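Chapter 6
How Close Is Close Enough?

Before you start
You will need the rules for adding and subtracting decimals from Chapter 2 and the drawing conventions from Chapter 5. A ruler will help. A calm temperament will help more, especially in Section 6.4.

In the spring of its second year in business, the Jelov pump works in Provholm ordered 300 steel covers from an outside supplier, Karkido. The drawing was a handsome one. It showed a round cover with a raised lip on the underside, and beside the lip, in very neat lettering, stood the number 76 mm. The pump bodies, made at Jelov, had a round opening to receive the lip. The number written beside the opening was also 76 mm.

You may already see the trouble. Jelov did not see it until May, when the covers arrived and the assembly crew began trying to put them on. Some dropped in and rattled. Some went in with a mallet and stayed there for good, including one that had gone in upside down. Others would not go in at all, with or without the mallet. Jelov telephoned Karkido to complain that the covers were the wrong size. Karkido measured a few from its own shelf and replied, quite politely, that they were 76 mm. Jelov measured its openings and found that those were 76 mm too.

Both companies were telling the truth, as far as it went, and it went as far as the nearest millimeter. A lip that measures 76.3 and an opening that measures 75.8 will both answer to the name of 76 if the person holding the ruler is in a hurry. They will never fit together. The drawing had told two workshops what size to aim for and had left out how badly they were allowed to miss.

This chapter is about the missing part of that drawing. It is called the tolerance, and it is the amount of error that everyone has agreed to forgive in advance.

An unflattering truth about sizes

No part has ever been made exactly to size. Students tend to resist this idea. They will grant that a hacksaw is inaccurate, and perhaps that their own work with a file leaves something to be desired, but they hold on to the belief that somewhere, in a clean room with good lighting, there is a machine that gets it right. There are machines that come very close. If you measure their work with a better instrument, though, you will find the error waiting for you a few decimal places along.

The part also refuses to hold still. Steel grows as it warms. A bar measured on a cold morning is shorter than the same bar measured after lunch, and if you have been carrying it around in your hand while looking for the calipers, you have been changing the answer. Wood is worse. Anyone who has lived with an old kitchen drawer through a humid summer has studied this subject already and may have used strong language about it.

So a drawing that says "76 mm" and nothing else asks for the impossible, and the workshop that receives it has to guess what was meant. A cautious shop will guess something strict and send a large bill. A cheerful shop will guess something loose and send a box of rattles.

What tightness costs

The beginner's cure is to demand very small tolerances everywhere. Nima Ebrahimi, who taught drafting at the Naseri evening school and marked papers in green ink, used to return such drawings with a price written at the top and the words "Are you paying?"

It is a fair question. Halving the allowed error can easily more than double the cost of a part. The cutting has to go more slowly, the tools must be replaced sooner, the inspector needs a finer instrument, and more of the finished work ends up in the scrap bin. All of this may be worthwhile on a bearing seat. On the outside edge of a cover that touches only air, it is money spent on making the air comfortable.

The skill, then, lies in deciding which sizes matter. Most parts have a few surfaces that meet something else and a great many that don't. Gears have to run at the right distance from one another, close enough to mesh and far enough apart to turn. A screw needs a hole a little bigger than itself. A printed bracket must meet its neighbor at the bolt holes and can do more or less as it pleases elsewhere. Look over the photographs on this page and ask, of each surface you can find, whether it touches anything and whether it would mind being slightly wrong.
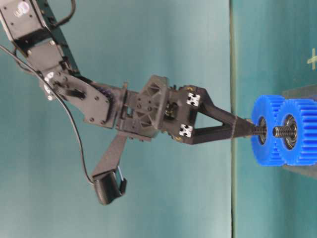
Figure 6.1 Two spur gears on a threaded shaft. 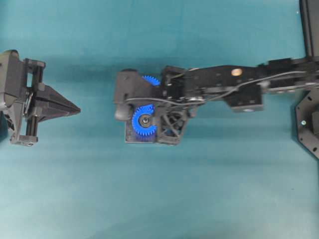 Figure 6.2 A tapered finger, broad at the base and narrow at the tip.

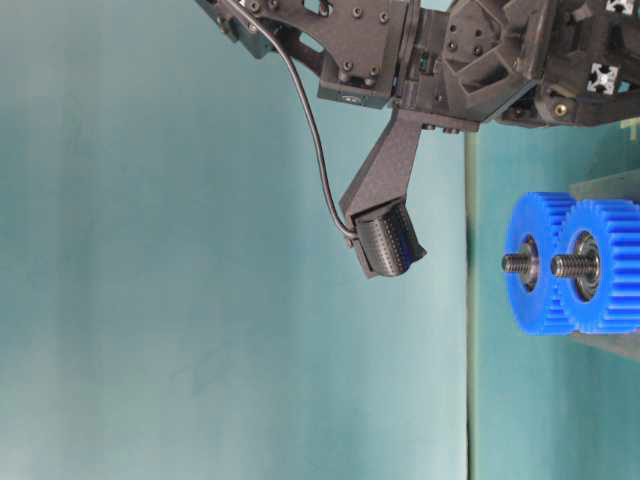

Figure 6.3 Brackets and plates joined by small socket screws.

Words you will meet

Nominal size: the size everybody talks about, and the one no part will have.

Limits: the largest and smallest sizes that will be accepted. A shaft marked 15 mm, plus or minus 0.1, has limits of 15.1 and 14.9.

Tolerance: the difference between the limits. For the shaft just mentioned it is 0.2 mm. Writing 0.1 is the commonest mistake in this chapter, and you will probably make it once.

Clearance fit: a pairing in which the shaft is always smaller than the hole, even when both parts come out at their most awkward permitted sizes.

Interference fit: a pairing in which the shaft is always bigger than the hole and has to be pressed in, on purpose. Jelov achieved several of these by accident.

6.1 Reading limits from a drawing

Turn back to the bracket you drew in Chapter 5. Choose one dimension that locates a hole and one that does not, and write both in your notebook before reading on. Beside each, write the largest error you think the part could live with – in pencil, please, as you will be changing it.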